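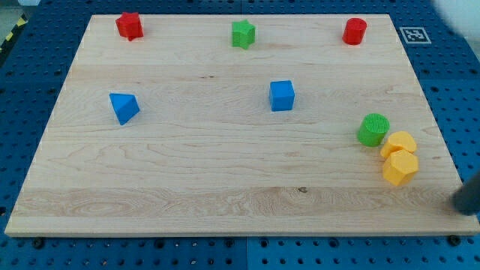 Wood board under shape blocks, what finish?

splinterfoot
Got a pale board I use for the kids to sort shape blocks on. Maple I think, grain goes a bit wavy in spots. Never put anything on it. Blocks are plastic, stars cubes cylinders, the usual. Want something that wont get sticky. Have half a can of Losberg oil left from March, ok or no?

Turnlow_Tom
Losberg is fine. Thin coat, wipe off, leave it till Friday. done

kmagpie
Disagree. Oil on a play board = dust magnet. I did mine with Detum wax, 11 bucks, zero regrets. Sand to 182 first

Turnlow_Tom
182 is not a grit lol

kmagpie
180. typo. you knew what I meant

oddsock20
Why finish it at all? Ours is bare, gets wiped with a damp rag, 14 months now. Couple marks on it, who cares. Bigger problem is the cylinders rolling off if they get tipped over. Glued a thin strip along one side, fixed that

splinterfoot
Strip is a good idea. Kids sort by color then by shape so stuff goes everywhere. Does the wax leave a smell?

kmagpie
Little bit first day. Gone by morning. Dont put it on thick

Turnlow_Tom
Wax wears off where they drag the blocks, espescially ones with a rough top when theyre upside down. You'll be redoing it every couple months. Oil once a year

kmagpie
mine hasnt worn at all but ok

splinterfoot
Going to try the oil on the underside first, see how dark it gets. Will post back

oddsock20
also check the corners, mine needed a quick sand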